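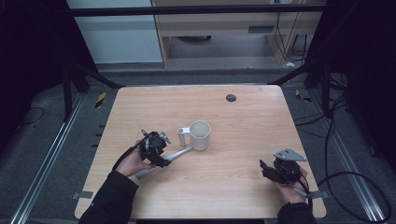 Quick one tonight because I have to be up at five. Giving up coffee, week two and a bit. People asked.

So for anyone new, I was drinking a LOT. Not cute a lot. A pot before work, then the gas station one, then whatever was sitting in the break room at Rivberg, which by 2 in the afternoon tastes like a burned belt. My sister Birdie Holloway (yes she kept the name, long story) finally said you know you talk over people now, right? And I said what, over her. So.

Started the last week of July. Did it the dumb way, cold turkey on a Monday. Do not do it on a Monday. By lunch I had a headache that sat behind my left eye and just hummed. Took two ibuprofen, went and lay down in the car with the seat back. Angus Leckie from the loading side knocked on the window to see if I was dead. Not dead. He drinks those big green cans so I don't know what he was looking so worried about.

Days two and three were the worst. Legs ached, which I did not expect. Cranky. I cried at a tire commercial. Slept ten hours and woke up feeling like I'd slept none.

Day four the headache was gone when I woke up and I lay there waiting for it. Didn't come back till evening and then only a little.

What I'm drinking instead, since that's what most of the emails were about:

Hot water with lemon. Fine. Boring. You get used to it and then you get sick of it.

Barley tea. My neighbor gave me a bag and I really like it?? Toasty. You can make a whole pitcher and leave it in the fridge. The kids won't touch it so it's all mine.

Chicory. Everybody says it tastes like coffee. It does not taste like coffee. It tastes like someone described coffee to a root. I've had it most mornings anyway because I need something brown and hot with milk in it or my brain won't agree that it's morning.

Decaf — I'm saving that. I think if I have decaf now I'll be back on the real stuff by the weekend. Maybe September.

The thing I miss isn't even the coffee that much, it's the getting up and going to get it. I used to have a whole reason to leave my desk. Now I go stand in the break room with my water like a weirdo and read the safety poster. I know a lot about ladders now.

Also didn't realize how much I was spending. I went through the bank app and added up just the gas station ones since January and had to put the phone down. I'm not typing it here because my husband reads this. Hi hon.

Sleep is better, I'll give it that. I'm out by ten and I don't do the 3 am ceiling thing. Well, I did it once, but that was the dog. Hands are steadier too. I was hemming a skirt Thursday and threaded the needle first try and yelled for someone to come see. No one came.

Bad parts. I'm eating more sugar, definately. Half a sleeve of graham crackers in the truck yesterday. And mornings are slow, I mean slow, I put the milk in the cupboard and the cereal in the fridge and went to work. Found it at dinner. The milk I mean. Threw it out, obviously.

Somebody in the comments said to taper next time, one less cup every few days, and yeah, that's smarter. If you're thinking of doing it, do that. Start on a Friday night if you can't. Drink water. Warn your family. Have the ibuprofen already in teh house so you're not driving around looking for it with one eye shut.

Birdie's coming Sunday with the boys and she takes hers black and strong, so there will be a pot on in my kitchen for the first time since all this. I dug the coffee maker back out from under the sink. Washed it. Smelled it for longer than I needed to. We'll see.

Tomato post is still coming, I know I said last week. They've got some kind of spots on the lower leaves and I want to figure out what it is before I go telling anyone how to grow them. OK bed.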